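Teleoperated demos for shirt flattening: what should the start state look like?

Posted in Manipulation / Learning from demonstration
Tags: teleoperation, cloth, resets

Janka Štěpánek
February 5, 2020

I am collecting remote-control demonstrations for a task we call "flatten, then fold." One operator drives the arms, and the policy is trained on the recorded joint positions plus a fixed camera. I have 303 episodes so far. The policy does well when the shirt starts nearly flat. When it starts bunched up, it grabs the top of the pile, lifts, and puts it down again in much the same shape.

My resets are by hand: pick the shirt up, drop it at the middle of the table, start recording. A typical start state:
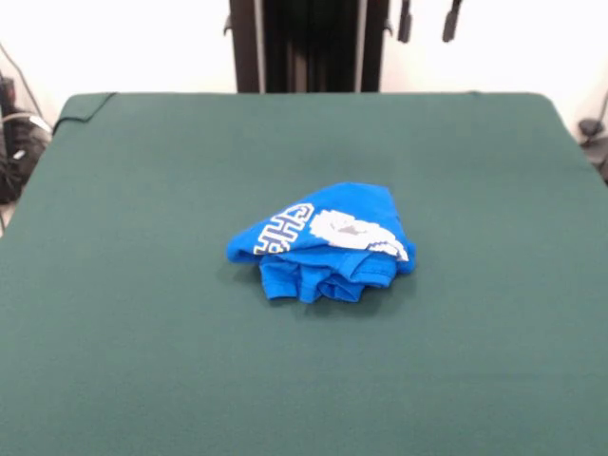 What I have tried

Longer episodes (limit raised from 30 seconds to 2000 control steps). No change.
Dropping the near-flat starts from training. Slightly worse.
Slower operator motion. The data looks cleaner, same failure.

Do I need more episodes, or different ones? Printed shirts only, if that matters.

3 replies

Mariann Tóth

Different ones first. In a pile like yours the hem is bunched up with the rest of the cloth, and your operator is probably using knowledge the camera does not have. Watch what they do in the first few seconds. If they pinch the top fold in one episode and the hem in the next from similar starts, the policy averages the two and gets neither.

Write down a rule and make every operator follow it. Ours:

1. Grasp the nearest visible edge, hem or sleeve. If no edge is visible, lift the highest point, shake once, release.
2. Pull toward the front of the table, low, with the cloth still touching the surface.
3. Regrasp only after the grippers are fully open and clear.

Also record recovery. Start some episodes from the state the policy leaves behind when it fails. Those were worth more to us than fresh drops.

Check your cloth cover too. Ours was loose, and pulling low dragged it along with the shirt. Clamp the corners.

Plirkon

Just get more data. We had 3604 episodes before ours worked.

Rizvi

Agree with Mariann on the rule. One addition: vary where you drop the shirt. If it always lands at the middle, the first reach gets memorized and you won't notice until you move it.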